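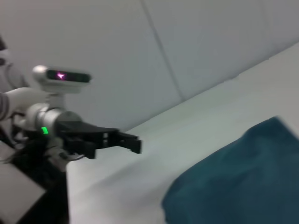
# About Storaline

Storaline is a soccer website covering match previews, live text commentary and results from the lower divisions and the regional cups. We started as a mailing list for supporters of Luleck who had moved away and wanted the score before they went to bed. The list grew, other clubs' supporters asked to be added, and the site took over from it.

We now follow 58 clubs through the season, from the first friendly in August to the playoff finals.

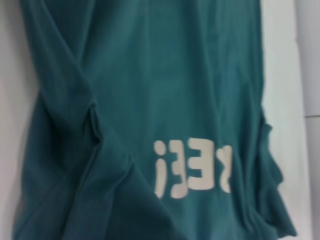

## What we publish

Every league match gets a preview the day before. It has the expected lineups, injuries and suspensions, recent form and the kickoff time, plus where to watch or listen if the match is being carried anywhere. Previews go up by 6 p.m.

Live commentary runs on selected games, usually 4 per round. We pick them by what is at stake in the table, and cup ties that go to extra time are covered to the end. Reports follow within 15 minutes of the final whistle. A short version comes first and is replaced once the quotes are in.

We do not stream matches, and we do not host links to streams that have no rights behind them. Please don't post them in the comments.

## Who we are

Macarena Sotomayor is the editor. She covered the Beltance beat for a local paper before joining us and still writes most of the Beltance match reports. The previews are shared between 2 staff writers and a group of freelancers who live near the grounds they cover. Freelancers are paid per match, on the same rate whichever division they are working in.

Our statistics are kept by hand from the official team sheets. Goals credited as own goals are sometimes changed later by the league, and we update our tables when that happens. If a scorer looks wrong, send us the match and the minute.
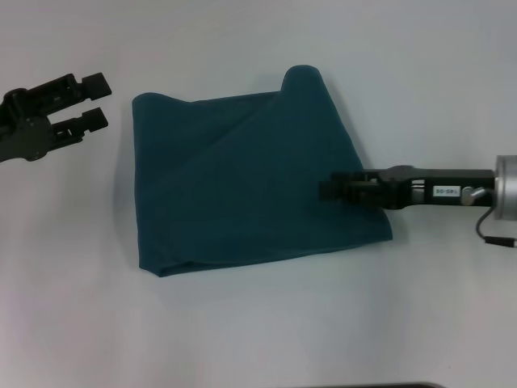
## Ads and independence

The site is paid for by display advertising and by members, who get the pages without ads and an email with the weekend's previews. We take no money from clubs. Betting odds appear in some previews for information only, and writers may not bet on competitions they cover.

## Contact

Corrections, press passes and fixture changes go to the news desk through the contact form. Clubs outside our current list can ask to be added before the season starts. Esteban joined that way, and so did most of the southern group.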